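Utura: estudio de viabilidad de un servicio de guardamuebles para estudiantes

Informe final de proyecto
Autores: Teresa Brophy y Thắng Nông
Fecha de entrega: 17 de agosto de 2025

1. Objeto del informe

El presente informe recoge los resultados del proyecto Utura, cuyo propósito es valorar la puesta en marcha de un servicio de almacenamiento por meses dirigido a estudiantes que dejan su alojamiento durante el verano. El estudio se limita al barrio universitario y a los enseres de uso corriente: ropa, ropa de cama, libros y pequeño mobiliario. Quedan fuera los vehículos, los alimentos y los objetos de valor que exigen una póliza específica.

2. Metodología

El trabajo de campo comenzó en enero y constó de entrevistas a residentes y de visitas a dos establecimientos del sector, Bondlow y Jarix. Se entrevistó a 17 estudiantes, seleccionados entre quienes habían cambiado de domicilio durante el curso anterior. Las entrevistas siguieron un guion común sobre volumen almacenado, duración prevista, frecuencia de acceso y precio aceptable. 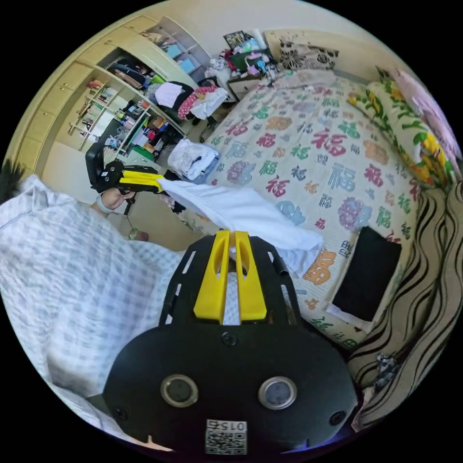 ¿Qué tamaño de trastero necesita un estudiante que vacía su habitación durante el verano?
El módulo más pequeño de los ofrecidos, de dos metros cuadrados, resulta suficiente cuando no se guardan muebles grandes y las cajas pueden apilarse hasta media altura.

3. Análisis de la oferta

Bondlow dispone de módulos individuales con cerradura propia y acceso mediante código. El contrato se renueva por meses y exige un preaviso de cinco días para la baja. Jarix trabaja con contenedores compartidos, más económicos, a los que solo se accede con cita previa. Ninguno de los dos establecimientos incluye la recogida a domicilio en la tarifa básica, carencia mencionada de forma reiterada en las entrevistas.

En cuanto a las condiciones ambientales, ambos locales cuentan con ventilación mecánica, pero únicamente Bondlow facilita a sus clientes el registro de humedad. Este dato es relevante para los textiles, que constituyen la parte más voluminosa de lo almacenado.

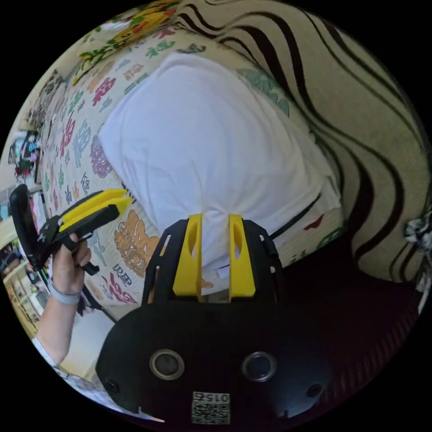 Figura 2. Almohada blanca.

4. Propuesta de servicio

Se propone un servicio con recogida en el domicilio, inventario firmado por ambas partes y devolución en la fecha elegida por el cliente. El inventario se cumplimentaría en el momento de la entrega y serviría de base para cualquier reclamación. Los textiles deberían entregarse limpios, secos y en fundas transpirables. Las cajas se etiquetarían en dos caras con el número de contrato, sin datos personales visibles.

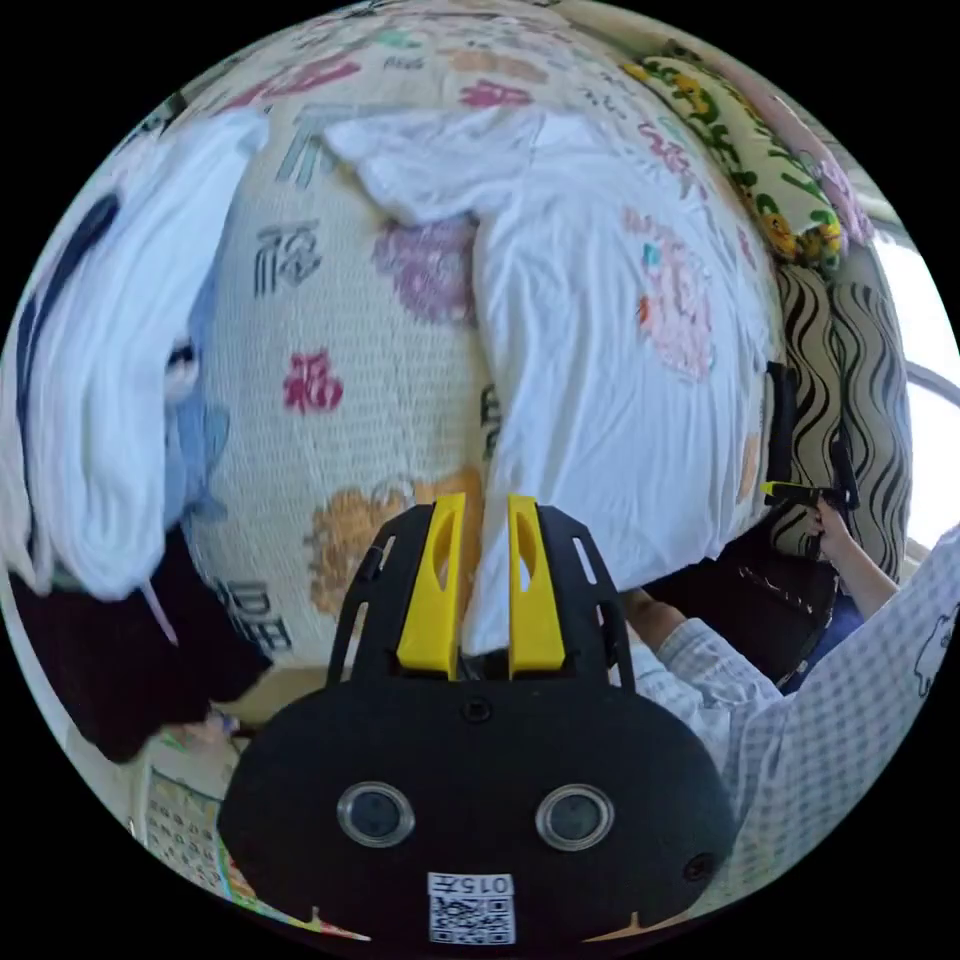 La tarifa se calcularía por volumen ocupado, con un mínimo de un mes, y los accesos intermedios se facturarían aparte. Para el local se han considerado varias ubicaciones; la nave Hồ presenta la ventaja de un muelle de carga a pie de calle, si bien su instalación eléctrica tendría que renovarse antes de la apertura.
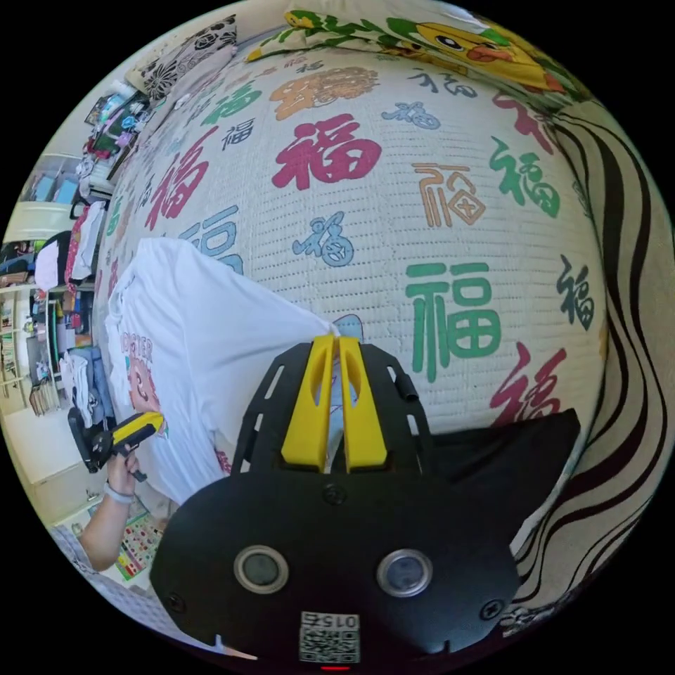 Figura 4. Colcha blanca con caracteres «福» de varios colores y camiseta blanca.

5. Limitaciones y trabajo pendiente

La muestra es reducida y procede de un solo barrio, por lo que los resultados no deben extrapolarse a otras zonas. Falta obtener un presupuesto firme del seguro de contenido y confirmar con el propietario de la nave el reparto de los gastos de reforma. El modelo de contrato y el guion de las entrevistas se adjuntan como anexos A y B.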